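홈 | 새 글 | 질의응답 | 자료실 | 로그인

원격조종 시연 데이터, 손이 자꾸 머뭇거리는데 그냥 써도 될까요

작성자: 납땜하다말고

Kolalden 시뮬레이터로 주방 작업 시연을 모으고 있습니다. 과제는 단순합니다. 선반에 있는 유리병을 집어서 싱크대 옆 조리대로 옮기기. 사람이면 하품하면서 할 일인데 컨트롤러를 쥐는 순간 저는 세 살이 됩니다.

지금까지 111개를 모았고, 그중 절반 넘게 병 앞에서 한참 망설이는 구간이 들어 있습니다. 내려놓을 자리도 매번 고민합니다. 조리대에 물건이 좀 있어서요.
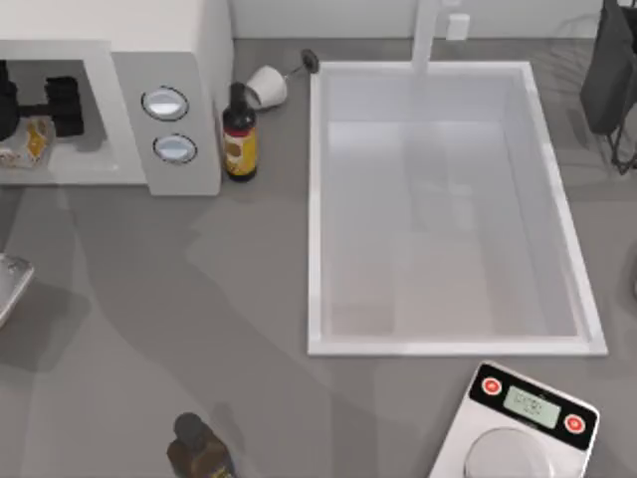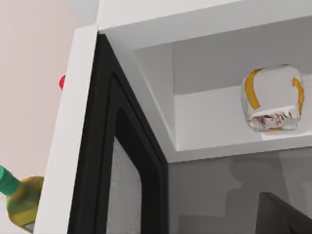
시뮬레이터 화면. 첫 번째는 싱크대 쪽 조리대, 두 번째는 유리병이 있는 선반.

궁금한 건 두 가지입니다.
망설이는 구간을 잘라내야 하나요, 아니면 통째로 버리고 다시 찍어야 하나요? 그리고 목표가 1000개인데 혼자서 이걸 다 하는 게 맞는지도요. 손목이 벌써 반대 의견을 냈습니다.

작성자: 그리퍼삼년차

둘 다 하지 마시고 먼저 분류부터 하세요. 제가 Andell 환경에서 서랍 열기를 모을 때 쓰던 기준입니다.

가만히 멈춰 있기만 한 구간은 잘라도 됩니다. 단, 그리퍼를 닫는 동안 팔이 멈춘 건 남겨야 합니다. 그걸 같이 지웠다가 병에 닿기도 전에 허공을 꽉 움켜쥐는 정책을 얻었습니다. 자신감은 대단했습니다.
접근했다가 빗나가서 다시 맞춘 구간은 남기세요. 정책도 어차피 빗나가는데, 돌아오는 법을 본 적이 없으면 거기서 끝입니다.
방향을 못 정하고 좌우로 왔다 갔다 한 건 버리세요. 똑같이 배웁니다. 제 로봇은 제 우유부단함을 완벽하게 물려받았습니다.

내려놓을 자리는 시작 전에 정하세요. 같은 상황에서 어떤 날은 싱크대 왼쪽, 어떤 날은 앞쪽에 놓으면 중간쯤 어정쩡한 데로 갑니다. 그 중간이 싱크대 안일 수도 있고요. 위치를 다양하게 하고 싶으면 목표 위치를 입력으로 따로 주면 됩니다.

개수는 800까지 가기 전에 한 번 학습을 돌려 보세요. 저는 다 모은 다음에 카메라 시점이 뒤바뀌어 저장된 걸 알았습니다.

작성자: 지나가던사람

컨트롤러 감도 낮추세요. 저는 8로 놓고 씁니다. 단위는 모름.

작성자: Werkska입문

저도 병 작업 중인데 투명한 유리는 조종하면서 거리 감이 잘 안 옵니다. 선반 앞 모서리를 기준으로 삼고, 손목 시점 창을 크게 띄우니까 망설임이 꽤 줄었어요. 캐비닛 문이나 옆판에 팔이 걸리면 그 시연은 미련 없이 버리고요. 한 번에 오래 하면 뒤로 갈수록 품질이 처참해져서 커피 한 잔 마실 만큼씩 끊어서 합니다. 커피가 늘었습니다.

관련 글
- 시연 길이가 제각각일 때 맞추는 방법
- Pomare 컨트롤러 축이 반대로 움직여요
- 직접 교시와 원격조종, 뭐가 덜 괴로운가요
- 그리퍼가 컵을 안 놓아줍니다 (해결)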